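Rosângela Guimarães would like it known that the coffee was her idea. The rest of the Skullodard open day, held Mon 12 October on the second floor of the old Martinelli building, she blames on Dirceu Pacheco.

"Dirceu said we should let people come in and watch," she says. "I said, watch what? It's a simulator. It's a room with a screen in it. He said people watch golf."

People came. The chairs ran out early and the late arrivals stood along the radiator, which was on. Guimarães runs the group that builds Skullodard's simulated rooms, the make-believe apartments where robot arms practice tidying up before anyone trusts them with a real one. Pacheco writes the part that decides where the gripper goes. They have shared an office for four years and finish each other's complaints.

The task that afternoon was clearing a table. Guimarães had set it herself, and she admits to enjoying that part of the job too much.

"You want things that are annoying in different ways," she says. "A pencil rolls. A watch strap is a loop, so which bit of it do you grab? A playing card or a coaster, anything flat, forget it. Dirceu hates flat."

"I don't hate flat," Pacheco says. "I have asked for less flat."

And then there is the knife. Arnaldo Valente, who had come over from Branetti to see whether any of this might be useful in a warehouse, asked why a home robot should be handed the largest blade in the house. Pacheco's answer took some time and involved a whiteboard. The short version is that a long object wants to swing when you lift it, and the place you pick it up matters more than how hard you squeeze.

"If you go for the end of the handle, the way a person would, the tip drops," he says. "So we look for somewhere nearer the middle. It looks wrong to anyone who has ever cooked dinner."

Valente has cooked dinner. "It looked wrong," he confirms.

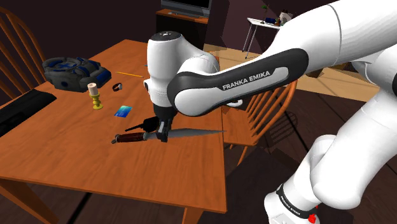 The simulated Franka Emika arm with its gripper over the knife, where the handle meets the blade.

I asked Guimarães how many tables like this one the software has been through. She said 200 layouts in the current set, and that 79 of them contain something she regrets. She wouldn't say what. Pacheco offered "the ladle," and she told him the ladle was fine.

Neither of them will promise a date for trying the same routine on a physical arm. Guimarães says the furniture has to be right first. Pacheco says the furniture has been right since spring, and could they please talk about friction.

"In there, everything slides the way I tell it to slide," he says. "Your kitchen table has jam on it."

Valente stayed until the cups were being stacked and took two of the printed handouts, one for a colleague. The next open day hasn't been scheduled. Guimarães wants more chairs.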